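ok so the kitchen bench saga continues. for anyone new, we've been without a proper bench for 5 weeks and I've been chopping onions on an ironing board

the old one had a lip along the front that collected crumbs like it was being paid to. I do not miss it. I do miss having somewhere to put a kettle

measured the gap on Sunday, 600 deep, ordered to suit, felt very grown up. then remembered the skirting. the skirting!!

rang the mob in Mundside and the bloke was lovely about it – said they can take 2 mil off the back for 43 bucks. sold, take my money

colour is the other fight in this house. I was all for dark timber, got outvoted, and then I went and looked at a heap of white ones and changed my mind completely (do not tell them)

plates on white, very much my thing now
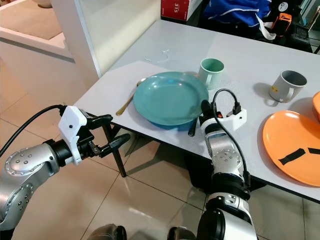
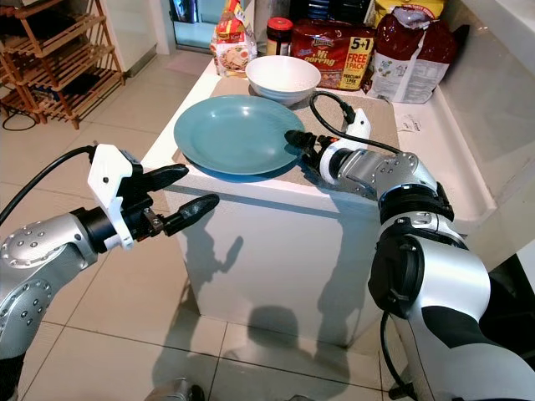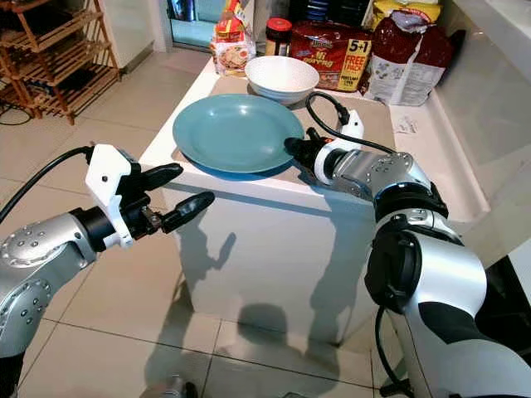 anyway next question is splashback. tiles or one big sheet? I like tiles but I've met grout and we don't get along

also if anyone near Rennie has a tap they love please tell me, ours drips all night and sounds like a tiny man tapping his foot

might do the drawers in October if there's any money left – there won't be

right, off to make toast on the washing machine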